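Mensah play table storage set: my thoughts after a proper go with it

Posted in Play and Storage

I've been meaning to write this up since February, when Oana Enache talked me into buying a drawer unit for the play things after hearing me moan yet again about bananas under the sofa. (Toy bananas. Mostly.) I went for the Mensah from the Lidetti shop in Eltthorpe, and I've had long enough with it now to have Opinions.
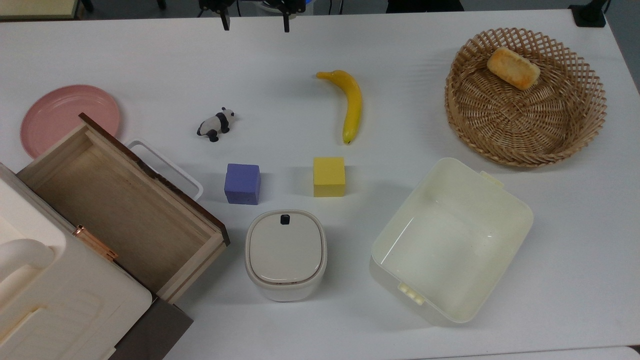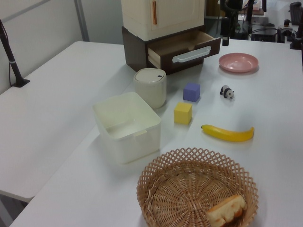
The drawer pulled open, with the pink plate, the panda and the two foam cubes out on the table.

So, the drawer. It's the bit I like best by miles! The outside of the unit is dark brown and the inside of the drawer is a lovely pale wood, and it slides well enough that my two can manage it on their own. The long white handle on the front is big and rounded and you can get a whole hand round it, mittens included – we tested this by accident one morning on the way out to nursery.

It's an honest size too. The cubes, the panda, the banana and the bread all go in with room to spare. The plate fits if it goes in first and lies flat, otherwise it catches and you get a four-year-old shouting at furniture.

The little cream cabinet that sits on top I'm less sure about. It looks sweet, and the thin orange strip for a handle is a cheerful touch, but the door is a fiddle for small fingers and ours gets left ajar all day long. I also wish it locked onto the drawer unit somehow. It just rests there, and I'm forever nudging it back into line when I wipe down.

A word on the extras, which I bought separately. The round wicker basket is the star. It has an openwork rim, nice to pick up by, and it's where the toy bread lives now because apparently that's what bread baskets are for. The frosted square tub is fine for crayons. The off-white canister with the domed lid looks smart but I'd skip it, we hardly ever put anything in it.

The foam cubes are soft and quiet, and they're the one thing I'd buy again tomorrow. Purple is the favourite. Yellow gets used as a seat for the panda.

Putting the unit together took me 10 minutes with a cup of tea going. Kwabena Asamoah next door did his in less and has mentioned it 2 times.

I'd give it four out of five, and it'd be the full five with a better door. Honeylyn Villanueva asked in the comments last time whether it wobbles – the drawer unit doesn't, the cabinet does a bit if you lean on it.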